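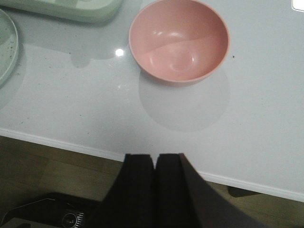
*Wrist view of a pink bowl, gripper open a little and holding nothing.*

**Demonstration gathering** (people also say demo collection, or just "getting demos") is the job of recording a robot arm doing a chore while a person steers it, so a learning system can copy the chore later. I wrote the first version of this entry for the Sondstead wiki in February and I've been fiddling with it ever since, so please fix whatever I've mangled!

## What counts as a demonstration

One demonstration, or episode, is a single go at a task from start to finish. It holds the camera pictures, the joint positions and whether the gripper was opening or closing, all on the same clock. At Sondstead we also store a plain sentence with each one, something like "put the shrimp on the plate". Keep the sentence short. I used to write lovely long ones (colours, sides, the lot) and half of them were wrong by the time the table had been rearranged.

## Setting the table

Breakfast tasks are a favourite because the gear is cheap and the shapes are all different - a bowl wants a grip on its rim, a pan wants a grip on its handle, and food wants a fair bit of patience. Bowls and plates should be moved between episodes, even if it's only by a hand's width. If they always sit in the same spot, the system learns the spot and ignores the bowl.
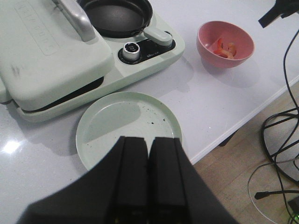 Kirkegaard disagrees with me on the talk page and says small shifts are nowhere near enough: "Swap the plate for another colour, turn the appliance around, change the lights. Otherwise you've recorded one breakfast 1000 times." Fair point, and I've since added lighting to the checklist, though I still think position comes first when you're only starting out.

## How many you need

It depends on the task, sorry. Our Prarkatent set has 1000 episodes over 11 tasks, and the easy ones were behaving long before we stopped recording. I like to do a small batch, train on it, see where the arm gets muddled, and then go back and record more of exactly that bit.

## Wrist cameras

A wrist camera rides along with the gripper, so it gets a close look at whatever is about to be grabbed. The catch is blur when the arm swings quickly.

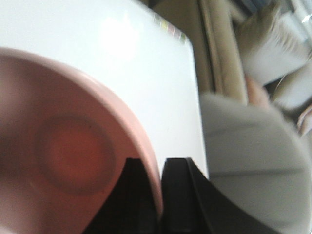
Slowing down helps a lot, and so does a practice run or two before you hit record. I don't bin an episode over a few smeary moments - the trained arm will get smeary moments of its own, after all. I do bin it if the pictures and the joint readings have drifted apart.

## Sorting and labels

We use Bitine for going through episodes, with 3 labels: keep, fix and drop. "Fix" mostly means the sentence is wrong. A fumbled grab that the operator recovers from goes under keep, and I'd love to see more of those!

*Last edited 31 March 2024*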